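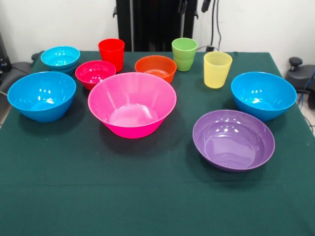
Fig. 4. Bowls and cups set out on the green cloth for a Silow stacking run.

4.2 Setting up a stacking run

Now the fun part! Silow learns to stack from demonstrations, and our result surprised all of us: a policy trained on 460 demonstrations with shuffled layouts beat one trained on 1,233 with tidy ones. So please be messy.

1. Pull the cloth flat over the table and let it hang down at the corners.
2. Put out bowls and cups in mixed sizes and colors. Leave room at the front.
3. Move at least two pieces from where they stood in the last run. Big moves are great – small nudges teach the policy very little.
4. Home the arm and wait for the ready tone.

CAUTION: Keep hands off the table once the tone sounds. The arm can start quickly.

5. Start the recorder, then the run. Each run stops by itself after 90 seconds.

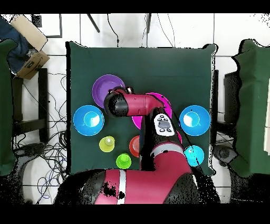
6. Mark the run as stacked, partial or failed before you clear the table. Keep the failures! Aminu Nwachukwu retrained with them in August and the policy got much better at recovering from a bad first approach.

Note: Shiny bowls throw bright highlights that can fool the depth estimate. If Silow reaches short, dim the overhead lights a little and repeat step 4.

Note: Swap the layout completely every 30 runs, even if everything is going beautifully.

Silow Set-up Guide | Questions: Catherine Galbraith, Padilla Lab | Back to top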